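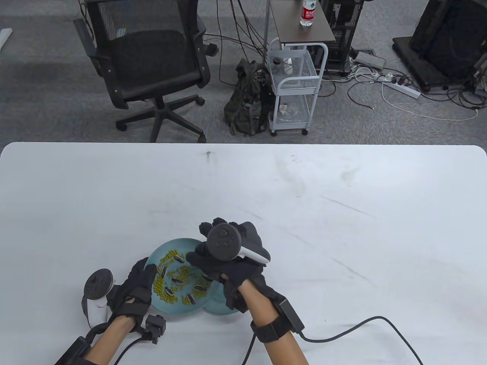

Chaltu Gudeta wrote under my last post that she had nearly ordered the Ornero glove kit twice, and wanted to know if it copes with anything smaller than a mug. All the demos she had found were mugs and boxes. She also asked what the cables are like to live with, as she would be sitting down and using it for most of a day.

Fair questions, and I hadn't covered either of them. I've now had the kit for long enough to answer.

What you get for £900 is a pair of gloves, the wrist modules with their straps, the cables, the mounts for the controllers and a licence for the recording software, Flallby. You don't get the controllers. I think the shop page should say so nearer the top, because I had to go back and read it again after the box came. The manual is 121 pages and most of it is about Flallby. Fitting the gloves takes up two pages, and they're the two you need.

For small things I used mung beans with striped sunflower seeds mixed in, on a teal plate, and picked out the seeds. It's a dull job, but it shows up problems quickly. A bean is smooth and rolls, a seed is flat and lies at any angle it likes, and you have to get finger and thumb properly together to lift one. 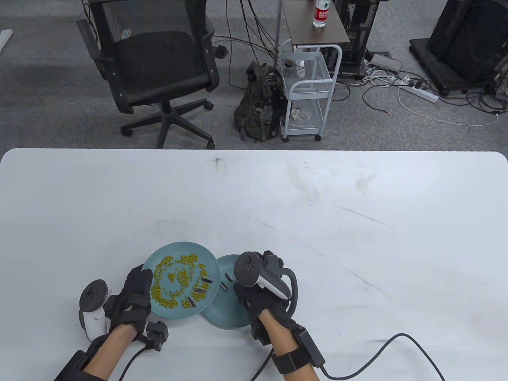 Seeds and beans with both gloves on.

The answer to Chaltu's first question is yes, with some patience. The fingertips on the gloves are thicker than I'd like. I can feel that I've touched something but I can't tell a bean from a seed without looking. After the first morning I had slowed down to suit them and stopped chasing beans across the plate. In Flallby the pinch comes through clearly most of the time. Where it struggles is when the thumb slides under the first finger, and then the two can swap places on playback for a moment. Ornero's support answered my email about this in two days and told me to redo the calibration with the hand flat on the table. That helped.

I made 238 recordings over the month and threw out 19. Most of those were my own fault for starting before calibration had finished. There's a beep when it's ready, but it's quiet.
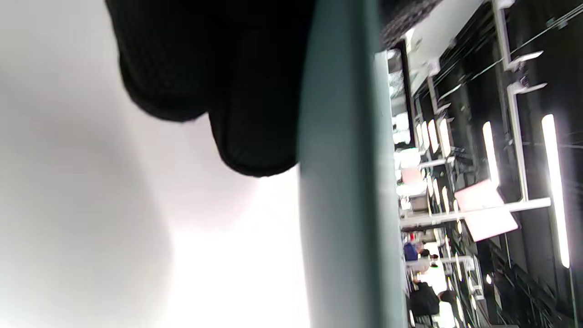
The cables are the weaker part. They come off at the wrist, and if you let them lie on the table they drag when you reach across. I now route the right one away to the side before I start, and leave plenty of slack. Ambaye sells a wireless module that is meant to fit the same strap, but I haven't tried it and it costs nearly half as much again as the kit.

Weight is fine for an hour. With a controller on the back of the hand you start to notice it in the forearm after that – I take ten minutes off and it goes. The straps are good. I had the Sallness set before this one and those straps were worn out by June.

Would I buy it again? Yes, at this price, if you already own controllers. If you don't, add them up first and see how the total looks. I'd also ask for a size down in the gloves, as mine are a medium and there's spare room at the ends of the fingers.

Next I want to try it with dry rice, which I expect to go badly. I'll put the calibration settings I use in the comments for anyone who wants them.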